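About Us

Statholm Evening School – cooking for people who don't cook. Started in September with 7 students and one borrowed stove. Now 200 a year, two kitchens, still a waiting list.

We teach the basics. Knives, eggs, rice, soup, a decent roast. No chef hats, no exams. Classes run 17 weeks, two hours a night, and you eat what you make. Bring a container, there is allways extra.

Our main kitchen is on Bickerstaff Street, up the stairs, green door. Second one is at Fomau, smaller, better ovens. Knives come from Illavon and we sharpen them ourselves – ask if you want to learn that too.

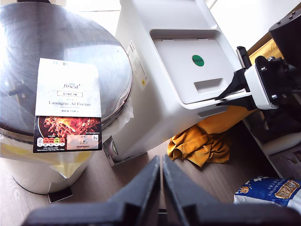 Week 23 doesnt exist but people keep asking, so there's now a short follow-on course. Pasta, sauces, baked dishes. Most students come to us from ready meals and that's fine, we eat them too. A Lasagne Al Forno sleeve that says "main for 2" is a good place to start: read it, look at the browned top in the photo, then make your own for four. Takes one evening. Freezes well.

Sign up at the front desk or by phone. Fees on the next page. Aprons provided.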